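Fimeck Player Support
Ticket: Vandwood, wrong audio and missing subtitles from episode 5 onwards
Status: Solved
Opened by: Rocío Ayala
Assigned to: Alby Kingi

Rocío Ayala, 09:12
I bought the full series of Vandwood last month and have been watching it on the Fimeck app on my television. Episodes 1 to 4 were fine. From episode 5 the Japanese audio drops out after the opening titles and the English dub plays instead. The subtitles go at the same time. If I open the audio menu it still says Japanese is selected. Choosing it again does nothing.

I have tried:
Turning the television off at the wall
Signing out and back in
Deleting the app and installing it again
Watching on my tablet (same fault, same place)

App language is English (UK). Broadband is fine, everything else streams without trouble.

Alby Kingi, 09:40
Hello Rocío, thanks for listing what you've tried. As it happens on two devices I don't think it's your television. Could you tell me whether you are watching the broadcast version or the director's version? Both sit under the same title in your library and the artwork is the same. The version is shown in small text under the running time.

Rocío Ayala, 10:05
Broadcast version. I didn't know there was another one.

Alby Kingi, 10:31
There is, and you own both with the full series. Please try episode 5 in the director's version and let me know if the audio holds past the titles. Also, when the fault happens, does the picture pause or skip at all?

Rocío Ayala, 11:18
Director's version plays properly, Japanese all the way through with subtitles. In the broadcast version there is a very short freeze right as the titles end, then the dub starts. I watched it three times to be sure.

I'd still like the broadcast one fixed. The director's version moves the Tautahi flashback to the start of episode 6 and I would sooner see it in the original order first. 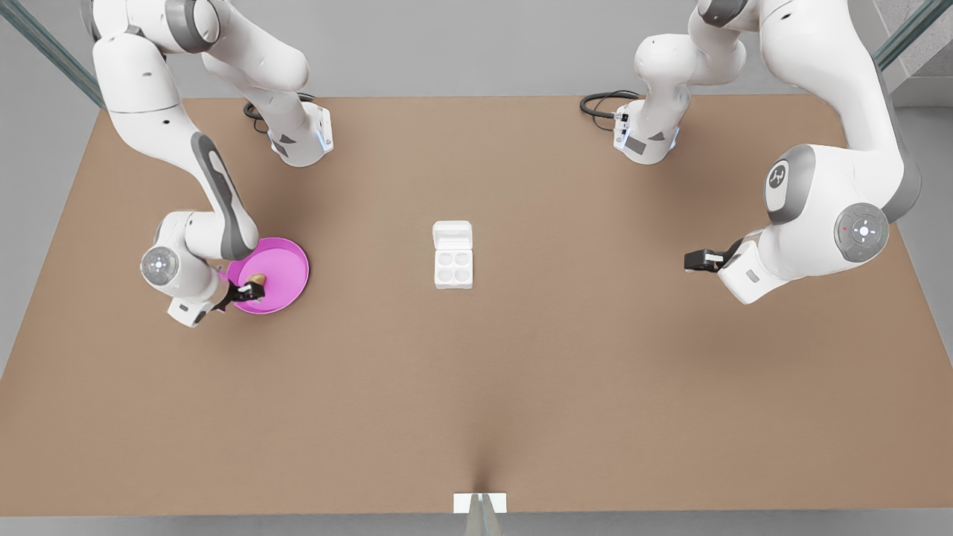 Alby Kingi, 11:52
Understood. The freeze is useful. Each episode is stored as separate parts, and the player joins them as it goes — opening, main part, closing. If the track list in one part doesn't match the part before it, the player falls back to the default track for your region, and for a UK account that's English with subtitles off. The menu keeps showing your last choice, so it looks as if nothing has changed.

I've checked episodes 5 to 20. All of them have the Japanese track labelled one way in the opening and another way in the main part. Episodes 1 to 4 match. I've passed this to the catalogue team.

In the meantime you can get round it:
1. Start the episode and let the opening finish.
2. Once the dub begins, open the audio menu and choose English.
3. Close the menu, open it again and choose Japanese.
4. Turn subtitles on last.

You'd need to do this for every episode, I'm afraid.

Rocío Ayala, 12:20
That works on the tablet. On the television the subtitles come back but they are a line behind the speech. Skipping back a bit puts them right.

Alby Kingi, 12:34
Thanks, I've added that to the report. Please leave the ticket open and I'll update it when I hear back.

Alby Kingi, 15:47
Update from the catalogue team. The opening titles for episodes 5 to 20 were replaced in September, when the new theme song came in, and the replacement files used the older labels. They are relabelling them now. Mandham has the same fault from its second series, so that is being corrected too.

You won't need to update the app. Once I confirm it's done, please clear the saved data for Vandwood (Library, hold the title, Clear saved data). Your place in the series will be kept.

Alby Kingi, 17:06
The corrected files are live. Could you try again when you have a moment?

Rocío Ayala, 19:25
Cleared the data and watched 5 and most of 6 on the television. Japanese audio stayed on, subtitles in time. No freeze after the titles. The tablet still had the fault until I cleared the data there as well.

Alby Kingi, 19:38
Yes, it has to be done on each device — I should have said. I've added a note to the help page for Vandwood and Mandham. Marking this as solved. If it comes back, reply here and the ticket will reopen.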